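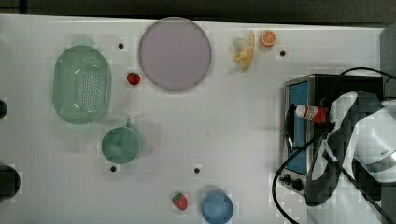 Small Kitchens, Serious Cooks

When Gemma Hebden began to collect play kitchens, her own children were already too old for them. She bought the first set at a street market in July, a box of toy fruit with one plate, and she paid less than for a coffee. Today her shelves at Pamum, the toy library she runs above a bakery in Drikby, hold 524 pieces of food and dishes, and families can borrow them for 2 weeks.

"Children do not need the whole supermarket," she tells me, while she looks for the lid of a pot. "Give them a strawberry, a banana and a plate. They will open a restaurant."

She prefers dishes with a real shape. A colander must have many holes, so that a child can wash the fruit and see the water run out. A mug must have a handle that small fingers can hold. The oven is the piece that families ask for most, and the small ones that stand on a table go out first, because many homes in Drikby have no space for a big one.

The banana with the open peel is also much loved. I saw a boy of 3 carry one to his grandmother and wait, very seriously, until she pretended to take a bite. Then he served her an orange slice in a mug and called it tea.

Colors are a matter of discussion among the parents. Some want everything to match. Gemma likes soft green and pink together, but she puts a bright red strawberry in each box, and this one comes back with the most tooth marks.

Every returned box is washed by hand and dried on towels by the window. Borrowing is free for the first month. The library opens in the afternoon, and the stairs are narrow, so strollers stay in the bakery.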